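Condard 804 Tower Server: Set-up Guide
Section 7. Fitting memory and starting the system board for the first time

By now your board is bolted to its tray and both processors are seated, so well done, the fiddly part is behind you! This section takes you from an empty set of memory slots to a board that lights up and talks to you over the network. It's our favourite bit of the build, and we hope you enjoy it too.

Before you begin

You will need the memory modules, the small cross-head screwdriver from the accessory box, a network cable and a laptop or other computer with a web browser. Keep your earthing strap on for all of steps 1 to 8.

CAUTION: Pull the power leads out of both supplies before you touch a slot. The board keeps a standby voltage whenever a lead is in, even with the front switch off.

Fitting the memory

1. Find the two banks of slots, one on either side of each processor. The slots are marked A to H on the board itself, in small white letters next to the latches.

2. Start with slot A beside processor 1, then slot A beside processor 2. Carry on in letter order, always giving both processors the same amount. The board will start with uneven banks, but it runs noticeably slower and you'll get a yellow warning every time.

3. Open both latches on the slot. They should lean outwards and stay there.

4. Line up the notch in the module with the ridge in the slot. If the two don't meet, turn the module end to end and try again.

5. Press down evenly with both thumbs until the latches snap shut by themselves. It takes more force than most people expect (the first one always feels wrong!), but if the notch is lined up you won't hurt anything.

NOTE: Don't mix module sizes within a bank. Different sizes in different banks are fine, so long as the banks match across the two processors.
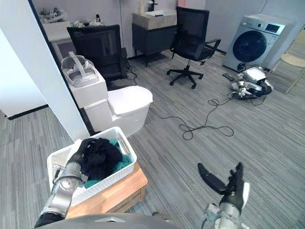

6. Clip the air guide back over both processors. The arrow on top points to the rear of the case. Check that no fan lead is trapped under the guide, particularly the short one that runs past slot H.

7. Plug the network cable into the management port, the one on its own below the two blue ports. The blue ports are for the operating system and won't show you anything at this stage.

8. Refit both power leads. Take off your strap. The green standby light beside the management port should blink slowly for nearly 200 seconds while the service processor wakes up, and then stay on. Please don't press the front switch until it does.

First start

9. On your laptop, open the browser and type in the address printed on the pull-out tab at the front of the case. The Wala console will appear. Sign in with the name and password on the same tab; you'll be asked to choose a new password straight away.

10. Press the front switch. The fans will run at full speed for a short while, and yes, they are loud. Once the board has taken over fan control they drop to a gentle hum.

11. In Wala, open Hardware, then Memory. Every module you fitted should be listed with its slot letter and size. We love this page: click any line and it shows you the slot on a plan of the board, so there's no squinting at tiny letters.

NOTE: The first start after any change of memory is a long one. The board tests and tunes each module in turn, and the progress bar can sit still for a good while on a fully loaded machine. Let it finish.

If something isn't right

A module is missing from the list. Shut down, unplug both leads, and reseat that module. If it's still missing, swap it with its neighbour. If the fault moves with the module, the module is at fault; if it stays put, the slot is.

Red light beside a processor. The bank next to that processor has no memory in slot A. Go back to step 2.

Wala won't load. Check that the cable is in the management port, and that your laptop is set to pick up an address by itself. Boards with Porkalbridge firmware dated before April also need the browser page refreshed once after the standby light goes steady.

When the memory page looks right, leave the machine running and move on to Section 8, Adding drives.

Guide last revised 21 Jan 2023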